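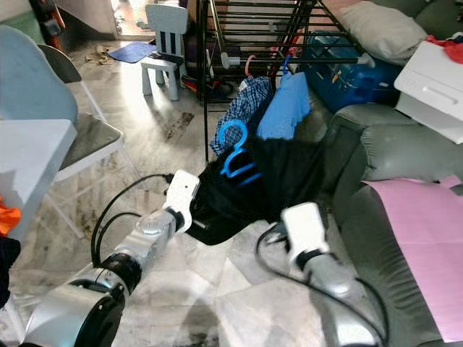
Last changed: 18 Mar 2023

Laundry arm stoppages: your questions

Why did both arms freeze with a garment stretched between them?
Force limit. One gripper was told to let go and didn't, the other pulled, and the controller stopped everything. Dark, crumpled cloth brings this on more than anything else we hang.

Can I just tug the garment free?
Please don't. Riaan Motaung did, and the arms took it as a new instruction. Hit the stop button, wait 5 seconds, then open the grippers from the panel.

What about the hanger?
Lift it off first. Plastic hangers lose every argument with a gripper.

Is the fault fixed?
Partly. Release 163 catches it sooner. The Borkham unit has still stopped four times since the update, each time on something black.

Who do I tell?
Lizelle Sibiya. Include the log, and leave out the adjectives.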